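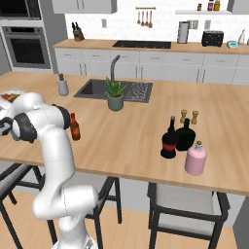
Watched the Cikov doco last night, is it worth reading the book?

Search this forum Go Advanced search

magpie_mel
So I finally got through all of the Cikov documentary (finished at 1 am, I'm a wreck at work today) and I've got questions. They rush through the early years in ten minutes flat. He's running stolen cars out of Clorora as a teenager, then suddenly he's got a crew and a warehouse and half the port on his payroll?? Does the Yaw Sulemana book fill any of that in?

dusty_ute
Read the book! The first third is all Clorora, the school, the uncle with the wrecking yard, the first arrest. Sulemana got hold of the committal transcripts, 1575 pages of them, and you can tell he read every one. It drags a bit in the middle but I reckon it's miles better than the show.

harbourside71
Gotta disagree with dusty. I grew up two streets from the Agyeman family and the book makes them sound like gangsters from birth. The older brother drove a bread truck! He got charged once, it was dropped, and Sulemana gives it a whole chapter like he was the brains of the outfit.

dusty_ute
@harbourside71 he does say the charge was dropped though, it's at the end of that chapter.

harbourside71
One line, mate. After 20-odd pages of "associates believed". I've got no time for Cikov, he wrecked a lot of families round our way, but fair's fair.

magpie_mel
Ooh ok, that's interesting, because the doco hardly mentions Agyeman at all. It's all about the Vendar robbery and who dobbed him in.

tinnie_tragic
The Vendar stuff is where the doco falls over for me. They keep saying he walked out with a fortune, but the charge sheet only lists $1000 in notes and the jewellery. Everything else is pub talk. My old man swore it was buried under the footy oval (so did everyone's old man).

dusty_ute
Yeah, the book's more careful on that. Sulemana thinks the big figure came from one newspaper and everyone copied it.

harbourside71
I'll give him that chapter. Sentencing one's decent too.

magpie_mel
Right, I've put a hold on it at the library, there's a queue but only a short one. Will come back and argue with both of you when I'm done. No spoilers about the appeal please!!

tinnie_tragic
He lost it, love. It was in the papers in October.

magpie_mel
TINNIE

71 comments 10 shares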